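The box at the back of the cupboard

Every household has a few cases that outlive whatever they came with. The drill goes, the game loses its pieces, the sewing kit is handed to a cousin, and the box stays. Rania Saber had 9 of them in the hall cupboard of her flat in Pemgate when she started sorting it in February, and she could name the proper contents of only two.

"I kept them because they were good boxes," she says. "Then I put things on top of them and forgot them."

Her method is slow. She brings one case at a time to the table, deals with it completely and puts it away before fetching the next. An old checked cloth goes down first. Small screws and beads don't roll far on cloth, and the corners of a hard case won't mark the table top.

She learned the cloth from Sugeng Gunawan, who repairs sewing machines and hand tools from a shop on Arum Street. He has used one for as long as he has had the shop. His is plain, but he recommends a cloth with printed lines to anyone sorting at home, as each square can take one kind of thing. Fuses in one, picture hooks in the next. When the squares fill up you can see what you own too much of.
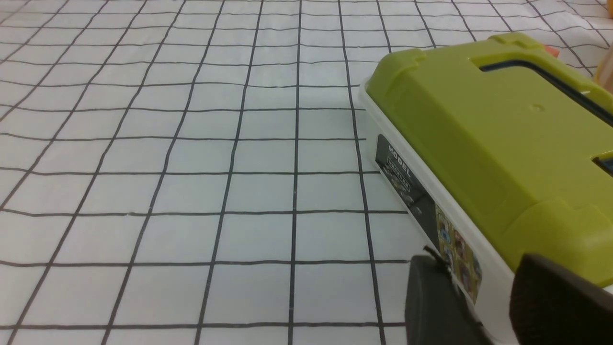
Page last changed: 30 April 2021

A case with a coloured lid over a white base, like this green one, is easy to spot on a dark shelf, and that is a fair reason to hang on to it. The label on the side is less help. A word such as MODEL in capitals will still be readable years on, while the smaller line under it is often hard to make out at an angle. Gunawan copies the small print on to a strip of masking tape and sticks it inside the lid before he does anything else.

Moulded lids bring their own trouble. Ridges and stepped corners look smart but they stop the next box from sitting flat, so a stack of mixed cases leans. Saber now keeps the flat-topped ones at the bottom and allows one awkward lid per pile, always on top. Slots and openings let in dust. For anything that minds dust, she puts the contents in a zipped bag first.

Cleaning takes a bowl of warm water, washing-up liquid and an old toothbrush for the grooves. Gunawan warns against strong solvents on coloured plastic, having once turned the lid of a customer's Famorov case cloudy in a few seconds. He still has it. It holds bobbins.

Buying new is the expensive way round. Athanasiadis, the hardware shop near the station, has shelves of storage cases, and Saber went in meaning to buy a matching set. She came out with a roll of labels and a hook for the broom.

By the end of the month she had given away 7 of her old cases, most of them through the noticeboard in the launderette. The two left are a sewing box and one for light bulbs and batteries. Both are labelled on the short side, which faces out when they are on the shelf.

The cupboard still has a bag of loose chargers in it. Gunawan has offered to go through them with her if she brings the bag to the shop, though not on a morning, when he does his collections.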